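Bread baskets: wash them or not?
Forum > Kitchen > Secondhand and Thrift

crustyandproud
Posted 3/13/18

I picked up a stack of wicker baskets at the Closham flea market, the kind restaurants used before they all switched to slates and little tin buckets. My mother-in-law took one look and asked if I was planning to boil them. I was planning to put rolls in them. Now I can't look at the things without thinking about other people's rolls.

So: wash, don't wash, or burn and buy new?

pantry_goblin
Wash. Dish soap, lukewarm water, old toothbrush, rinse, dry outside in the shade. Mine have been through this every September for years and they still hold bread, which is all I ask of them.

Mudroom Mike
Do NOT soak wicker. I soaked one overnight and it dried in the shape of a saddle. Wipe it with a damp cloth and put a napkin in it like a civilized person. The napkin is the whole hygiene plan.

pantry_goblin
I said wash. I didn't say leave it in the tub and go to bed.

Mudroom Mike
People read "wash" and they soak. I am people.

lidless
I'm with Mike on the napkin, but I gave up on the antique ones. You can scrub all day and there's still a crumb in there from the Carter administration. I use a plain oval one now, no liner unless there's company.
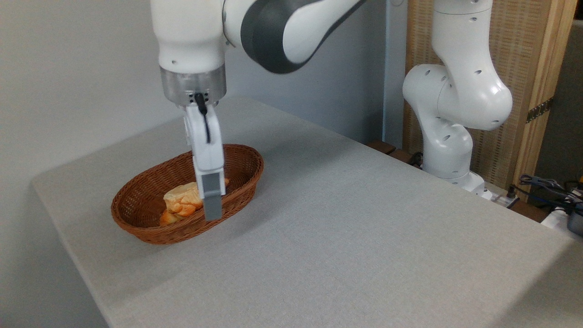
Oval wicker, gray table. No napkin, sorry Mike.

Mudroom Mike
I'm not angry. I'm just going to sit over here for a while.

crustyandproud
Oval is what I should have bought. Mine are round and nothing I bake is round. A baguette sticks out both sides like it's trying to leave.

tallow77
Contrary view: quit using wicker for food. Greltness makes a plastic woven one that goes in the dishwasher. I paid 5 dollars for 2 of them and haven't thought about baskets since, until this thread, thanks for that.

pantry_goblin
I've had the Greltness ones. They squeak. You reach for a roll and the whole table knows.

tallow77
Mine don't squeak.

pantry_goblin
Give it time.

lidless
Does anyone varnish theirs? My neighbor swears by it, but he varnishes everything, including a gourd.

Mudroom Mike
Not for food unless the can says it's fine for food. And then you've got a shiny basket, so ask yourself who you're trying to impress.

crustyandproud
OK, update. I did one pantry_goblin style and one Mike style. The washed one looks better and has one loose strand that catches on my sweater. The wiped one looks the same as it did at the flea market but is wearing a very nice napkin. My mother-in-law took her roll from the bag.

tallow77
Offer on the plastic ones stands.

pantry_goblin
Tuck the loose strand back in while the basket's still damp. If it's dry already, mist it first or it'll snap.

Mudroom Mike
Mist. Not soak.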